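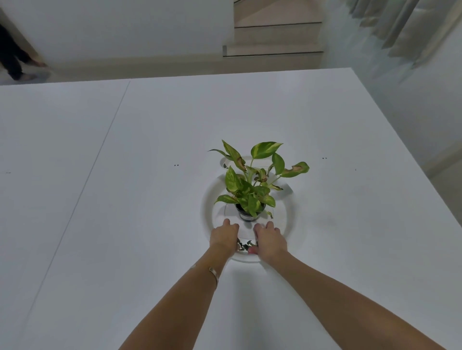 A potted pothos on a white table, its saucer held on both sides.

News Aviation Museums Forum Subscribe
Aviation > Military > Museums and Restoration

Poltden museum moves jet trainer indoors after two years outside

June 27, 2020

The air museum at Poltden has moved its Gririx jet trainer under cover, ending a two-year stay on the open ramp. The aircraft is now in the museum's north hangar, where crews have started taking off panels for a corrosion survey.

The trainer, serial 676, had been parked outside since the old display building was closed for roof repairs. Its canopy was covered and its intakes were plugged for the whole period, but the museum said water had still found its way into the lower fuselage and the left wheel well. Paint on the upper wing has faded badly and will be stripped.

The Gririx was built as a tandem two-seater for advanced training, with wing stations for practice bombs and a gun pod under the centerline. Number 676 spent most of its service life at Urkilstead, first with a training wing and later with a weapons instruction unit. It logged some 753 hours in that second role before it was grounded with a cracked main spar. The spar was never repaired, and the museum has no plans to return the aircraft to flight.

Moving the jet took most of a morning. The nose gear would not caster freely, so the aircraft was towed backward with a bar attached to the main gear legs. The tail fin cleared the hangar door with the tires partly let down. They have been pumped up again and the aircraft is now on jacks.

Work will begin with the rear fuselage, which has to come off before the engine can be pulled. The engine is complete apart from its fuel control unit, and it will go on a stand next to the aircraft. Both ejection seats were made safe before the jet left Urkilstead. The front seat is in good shape – the rear one is missing its headrest and survival pack.

The museum is also looking for parts. At the top of the list are a rear cockpit gunsight, a left main gear door and the fairing for the gun pod. The pod came with the aircraft but was stored separately, and its front section was dented at some point in storage. A second Gririx airframe held by the Hao collection may supply the gear door, and the two museums are discussing a trade.

When the structural work is finished the trainer will be repainted in the gray and orange scheme it wore with the weapons unit. Squadron markings will be copied from service photographs and from traces left under the later paint on the fin.

The north hangar is closed to visitors while panels are being removed. The museum expects to open a viewing area along the east wall in November.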